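**Unit 7 handout: Automation at a front desk**
Tuesday, September 15, 2026
Instructor: Evangelia Psarras

Last week we looked at warehouses, where everything is big and fast. I love this week's case even more, and it's about keys!

Stullik manages furnished rooms for short stays. Until March, one person per shift at the Lagos building handled every key by hand: took it off a hook, wrote the room in a book, gave it out, hung it back up when the guest left. The building logged 209 handovers in its busiest week. Now a two-armed robot does the fetching and the returning, and the desk staff do the rest.

Read the case with a pencil in your hand and mark every verb. Who does that verb now, and who did it before?

## Part A. The job as it was

The old job looked like one task on the staffing sheet ("keys"). Welington Peixoto, who worked the desk for years and kindly answered our class's questions, broke it down for us:

- Knowing which bunch belongs to which room, even when the tags were missing.
- Lifting a bunch off without knocking down its neighbor.
- Spotting that a guest had brought back the wrong key.
- Chatting. He puts this one high on the list, and so do I.

Only the second item is what most people picture when they hear "a robot for the keys." It's also a wonderfully hard one. Keys swing, they shine, they tangle, and no two bunches hang the same way.
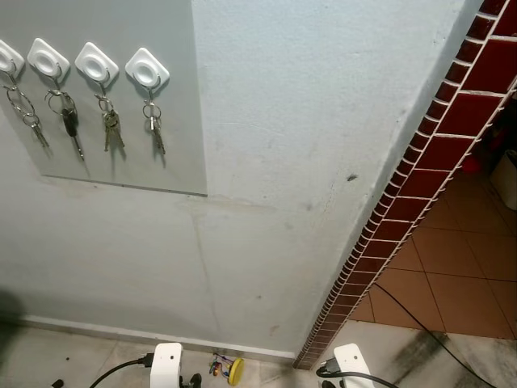

## Part B. The job as it is

Staff now enter a room number and the robot gets to work. A person checks each bunch before a guest receives it. That check was added after the first 2 weeks, at the request of the desk staff, and it's my favorite detail in the whole case, because the people closest to the work redesigned the work.

Setting a bunch down sounds like the easy half. Think about it from the gripper's side, though. A ring with a couple of keys on it can land flat or folded over itself, and a ring lying flat on a hard surface gives mechanical fingers very little to pinch. 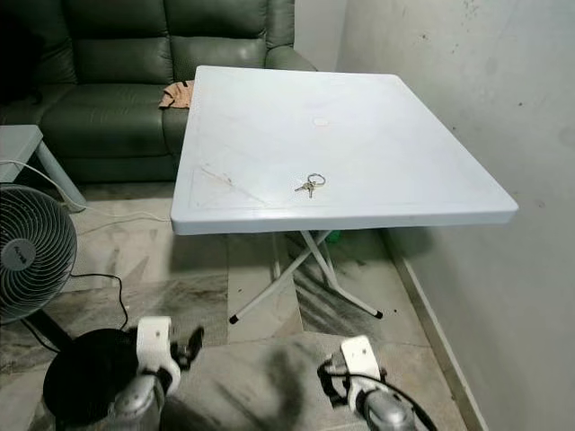 Welington's shifts changed too. He spends less time walking back and forth and more time on late arrivals and repairs. He also picked up a new duty with no name on the staffing sheet, which is watching the robot and stepping in when a pickup fails. He enjoys it. A coworker of his found it dull and moved to the Plelau building, where keys are still handed over the old way. Keep both reactions in your notes.

## For discussion

1. Should "stepping in" be paid as a separate skill? Argue it from the worker's side first, then from Stullik's.
2. What does a new hire fail to learn if they never handle the keys themselves?
3. Stullik wants 1,000 logged pickups before it considers dropping the human check. Who should have a say in that decision?

**Reading for next time:** the Poneo packet, sections 2 and 3. Bring one task from a job you've held, broken into its verbs.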